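Rirkside Film Streaming – Member Support
Ticket 1000: Animated feature stops during playback
Status: Open – awaiting member
Category: Playback, family titles

Summary
The member reports that the animated feature "Skoretti" stops at minute 22 on a television in Firkuvthorpe. The sound continues for a few seconds and the title then returns to the menu. Other animated titles play to the end.

Steps taken
1. The member was asked to sign out on all devices and sign in again. No change.
2. The English soundtrack was replaced with the original one. The film played past minute 22 and stopped at minute 160 of the extended edition, during the closing credits.
3. The Bilgin player application was removed and installed again. The fault returned at minute 22.
4. The title was tested by this office on 8 televisions. The fault appeared only where the English soundtrack and subtitles were both switched on.

Findings
The subtitle file supplied with the extended edition contains a damaged entry. The distributor has been asked for a corrected copy – no delivery date has been given. The standard edition is not affected.

Attachments

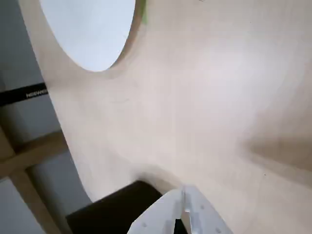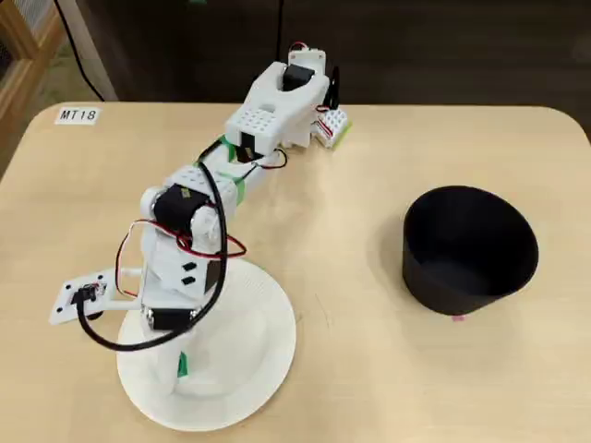 Members are advised to switch subtitles off, or to select the standard edition, until the corrected file has been published. Rental periods that expire in the meantime will be extended on request. The member has been asked to confirm whether the standard edition plays in full with subtitles on. This ticket will remain open until a reply is received.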